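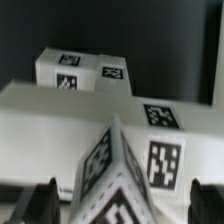

I have been sorting out the white blocks this week. They came back from Steltthorpe in one big bag in June and had been sitting under the stairs ever since, so it was time to go through them and decide what to keep.

The set is a plain one. There are long blocks, cubes and a few prisms, all white, and each has black-and-white square markers stuck on its faces. I bought it from Pirero for the building table at Minmont, where we use the blocks for simple layouts: a long one laid flat, a cube or two behind it, a prism in front if there is room for one.

Most of the work is in the markers. I print them on ordinary paper, cut them out with scissors and leave a thin white margin all the way round. If you cut right up to the black the square is harder to read, and I have had to redo a few for that reason. The sloping faces of the prism are the fiddly ones. I put the marker down along one edge first and then smooth it across with my thumb.

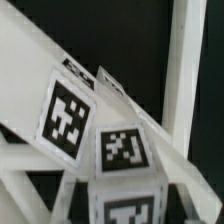 The long blocks are easier to deal with. There is plenty of flat face to work on, and a marker that goes on slightly crooked can be peeled off if you catch it quickly. After a day or so it will not come away cleanly and you are better off sticking a new one over the top. I keep a folder of spares and it had got down to 4, so I printed another 100.

For cleaning I use a damp cloth and nothing else. I tried the Kwak spray last year and it lifted the corners of the paper. White shows every fingerprint, but a quick wipe before putting them away is enough.
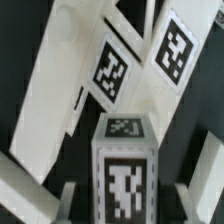
Storage is still not right. I have three shallow boxes, and the long blocks only fit if they go in at a slant, so the cubes end up filling the corners. A deeper box would do it. I will measure the shelf before I buy anything.

Contact | Copyright 2025 | Back to top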